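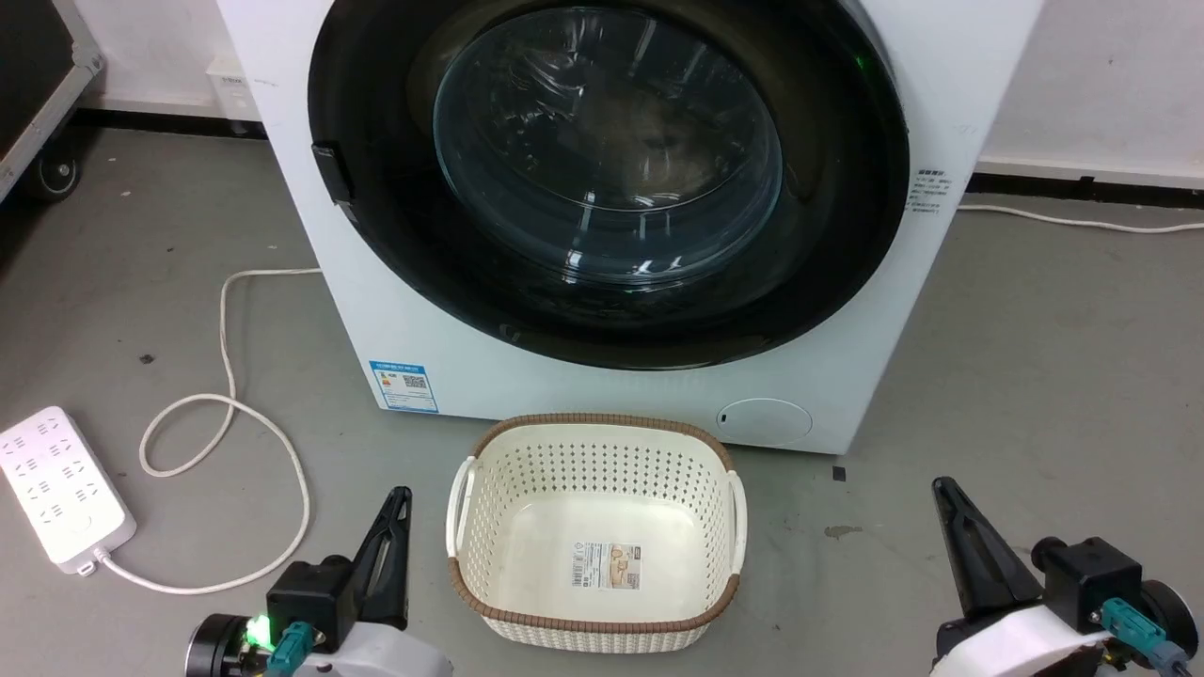 1. What we set out to test

Our project compared two sets of gripper fingers on the same pair of arms, doing the same household job: open the door of a front-loading washing machine, take the laundry out, put it in a basket on the floor. The Grorar fingers are long, stiff and narrow. The Corbridge fingers are shorter and have a soft pad on the inside. The course handout says that soft fingers "generally perform better in home settings." We wanted to see if that held up for one machine, one basket and one towel, and I will say now that I did not expect our numbers to settle it. They don't.

Everything was driven by hand through the Fung controller. No learned policy was used at any point in this report, so when I write that a gripper "failed" I mean that a person and a gripper failed together. That is a problem with the whole comparison and I come back to it in section 4.

2. Setup

The washer stands on a concrete floor against the wall and was never connected to water. The basket goes in front of it on the floor. We did 20 trials for each set of fingers, split into blocks of 10 so that the driver could rest and swap out. A trial was stopped after 136 seconds. That limit came from our first practice run, which is a poor way to pick a limit, but once we had started we had to keep it.

There are three views to drive by: one from the head and one from each wrist. The wrist view is the one everybody ended up using. It shows both fingertips and what lies between them, and with the door open you can see the towel at the bottom of the drum past the rubber gasket. What it does badly is depth. The glass in the door is a big clear bowl that bends everything behind it, and two of our drivers steered toward something in the glass that was really a piece of the room.

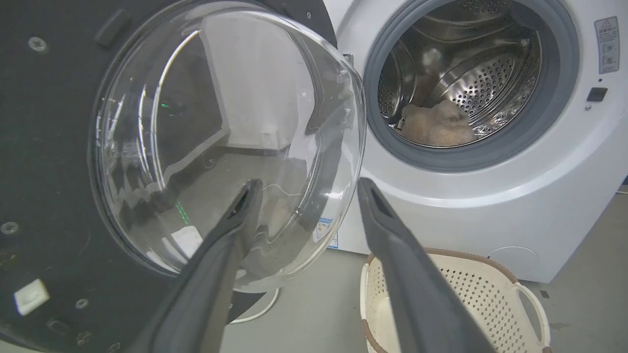 3. What happened

Door. Both sets of fingers could open it. The Grorar fingers got behind the edge of the door sooner because they are thin at the tip. The Corbridge pads had to be pushed in, and in several trials they slid off and the driver started over. If soft fingers are better at home, someone should explain which doors the people who wrote that were opening.

Towel. The soft pads did better here, as expected. They finished 15 of 20 trials with the towel in the basket. The stiff fingers finished 10 of 20. Most of the stiff-finger failures were drops at the gasket, where the towel dragged on the rubber and pulled free.

Basket. We had planned to move the basket by its handles at the end of each trial. We gave this up after the first block. Neither set of fingers could do it often enough to be worth writing down, and the basket kept getting shoved against the washer.

4. Why I don't trust the result much

A gap of five trials looks good in a table. But the stiff fingers always went first, in November, when all of us were still learning the controller. By the time we mounted the soft ones we were better drivers. We should have switched back and forth between blocks. Changing fingers takes a long time with the screws we had, so we didn't, and now there is no way to tell practice apart from padding.

The starting position is another weak point. We wrote "basket centered in front of the door" in the protocol and left it at that.

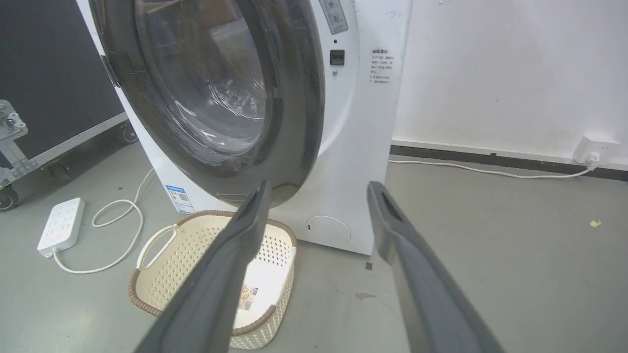 A line of tape on the floor would have fixed this for almost no money. As it was, each driver put the basket where it felt right, and a basket that sits a little closer to the door is an easier target for a falling towel. I went back through our trial sheets looking for basket positions and found that we never made a column for them.

The Urham lab's setup guide, which we borrowed our scoring from, counts a towel hanging over the rim as a success. We counted it too. I would not do that again.

5. If another group picks this up

Swap fingers after every block. Mark the floor. Use more than one kind of cloth, and have the scoring done by someone who did not drive. I would also drop the head view for the towel step and see if the trial times change, as I suspect they won't.

Trial sheets and the raw times are in the shared project folder.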